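Relto Hand-Held Gripper
March, by Fotini Lazaridis

If you've ever tried to teach a robot arm to pick up a sweater by driving it with a joystick, you know why I started building these. My hands know how to do laundry! The joystick doesn't. So the Relto is a gripper you carry around yourself: you squeeze it, you do the chore, and the camera riding on it records what the fingers did and where they went. Later the arm gets the same fingers and learns from your recordings.

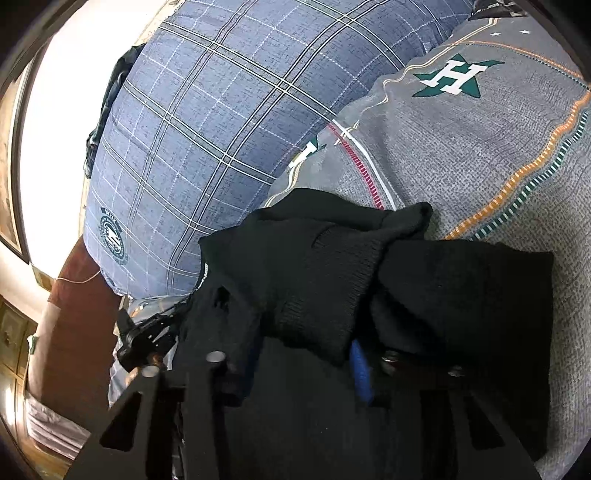
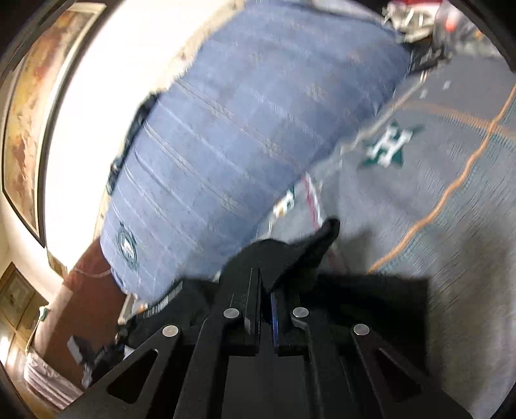
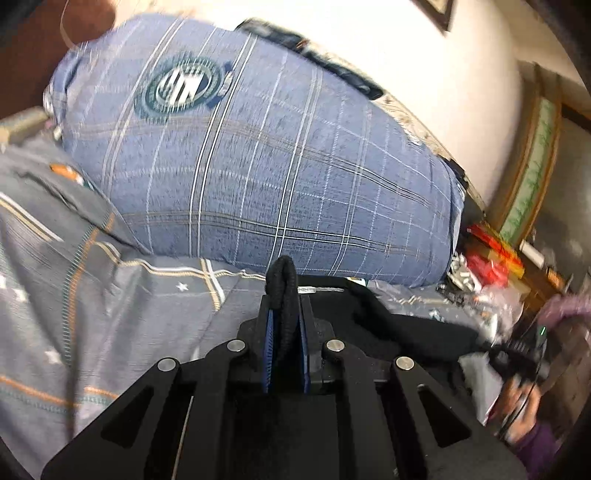
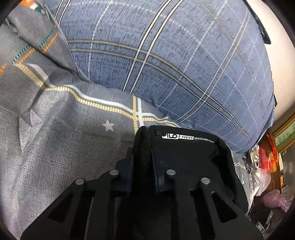

The Relto out among the soft stuff, big blue checks and all. The third one has a hair tie between the pads.

I get asked a lot why I don't demo it on nice clean blocks. Well, blocks are easy, and I don't have many blocks lying around at home (I do have blankets). Cloth is where showing by hand really earns its keep. You find a fold, you slide one finger under, you feel it slip and go back for it, and all of that ends up in the recording without you having to think about it.

What you're getting

The frame is flat black plate with openings cut in it, which keeps the weight down and lets you see a bit of what's behind. The linkage turns on silver pins, and the two narrow fingers have blue textured pads on their inner faces. I'm fussy about those pads. They have to hold something as skinny as an elastic and still let go of a knit without snagging, and it took me three tries to get a texture I liked. Spares come in the box.

The camera looks forward over the fingers and it's very wide, so straight lines come out bent and the corners go dark. Leave it that way! People write to me wanting to crop it square and I always talk them out of it. The wide view shows the wall and the furniture along with the fingers, and the tracking needs those to work out where your hand is.

How I use it

Charge it, start a new session, open and close the fingers all the way a couple of times so it knows its range, then get on with the job. I keep each take under 30 seconds. Go slower than feels natural, especially when you turn your wrist, or you'll get smeary footage (I still do this when I'm in a hurry). Big padded things like pillows and rolled-up quilts want a corner or an edge. Don't try to grab the fat middle, you'll just chase it across the room.

How many takes do you need? It depends on the job and on how messy your room is. My last bedding set came to 227 takes, and I was pretty happy with how the arm did on it, though it still fumbles dark clothes on dark clothes. More variety helped me more than more takes of the same fold.

Recordings export straight to Anditz, or as plain folders if you have your own setup. If you'd rather drive the arm remotely, the Makris mount lets the same hand unit steer it live. It's fun, but slower, and I mostly save it for fixing the spots where the arm gets stuck.

Price is $1747 with the camera, spare pads, charger and a carry case. The arm-side gripper is sold separately. I build them in small batches, so drop me a line before you plan a project around one.

Questions or orders: use the contact form or stop by the Ferkside workshop
© Ferkside Workshop. All rights reserved.
Back to top

Related items
Relto arm-side gripper
Makris mount for remote driving
Blue finger pads, spare set
Getting your takes into Anditz
Tips for recording in small rooms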